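Gallardo Stovetop: controller comparison in simulation

Updated June
Posted by the Jirix simulation group

## What this is

A set of simulated kitchen episodes recorded while we compared 2 arm controllers on the same stovetop tasks. The first is Condulitz, our joint-space controller with a fixed gain schedule. The second is Plutine, which works in end-effector space and lets the wrist give a little on contact. Arm model, gripper and camera settings are the same for both. Only the controller changes.

We put the set together to settle an internal argument about handle grasps. It has been useful for other things since, so it is now packaged with its own loader.

## Contents

The set has 309 episodes. Each one is a folder with:

- `states.npz` — joint positions, gripper opening, commanded and measured wrist force
- `frames/` — rendered camera views
- `meta.json` — task name, controller name, seed, result flag

An episode stops at 250 control steps or when the task check passes, whichever comes first. In the older episodes the limit was 300. These are marked `long_limit: true` in the metadata, so filter on that before comparing completion times.

## Tasks

`lift_pan`: grasp the pan by its handle and raise it clear of the burner.

`slide_pan`: push the pan to a different burner without lifting it.

`turn_knob`: rotate one of the front knobs to a target angle.

The kitchen has a gray stove against a brick wall, with a beige counter to the right. The pan is the shallow orange-yellow one with the long black handle. For the lift task, the handle stands upright against the bricks, and most of the difference between the controllers shows up there. A gripper closing on the handle has the wall directly behind it, and Condulitz tends to press the fingertips into the brick before they close. Plutine backs off when it feels the contact, but it sometimes backs off too far and closes on nothing. 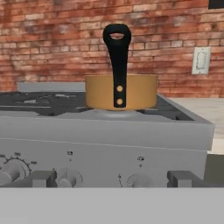

## Known problems

- The grate collision mesh is coarser than what is rendered. A pan can catch on a bar that looks clear in the frames. This affects `slide_pan` most.
- Knob friction was set by hand and is probably too low. Don't read much into `turn_knob` results for either controller.
- The hole in the handle is visual only. The collision shape is a solid strip, so hooking a finger through it will not work.
- Small labels on the control panel can't be read at the render size. The task code picks knobs by joint name, and a policy working from the frames alone won't get any help from the text.
- Wrist force is noisy for the first few steps after reset while the arm settles. We drop those steps in our own plots. The loader does not.

## Loading

 from gallardo import load_episodes
 eps = load_episodes("data/", controller="plutine")

Leave out `controller` to get both. Frames are read only when you ask for them, so a pass over the states alone is fast.

## Reading the results

The result flag comes from a simple height check for the lift task. It does not look at how the pan was held, and a pan dangling at a bad angle still counts as a pass. If grasp quality matters to you, use the wrist force trace as well — a steady trace after the lift is a better sign than the flag.

Compare runs with matching seeds. The pan's start position depends on the seed, and some positions are a lot easier than others.

## Use

Free to use for research and teaching. None of this has been checked against a real arm, and the contact settings should not be copied to hardware.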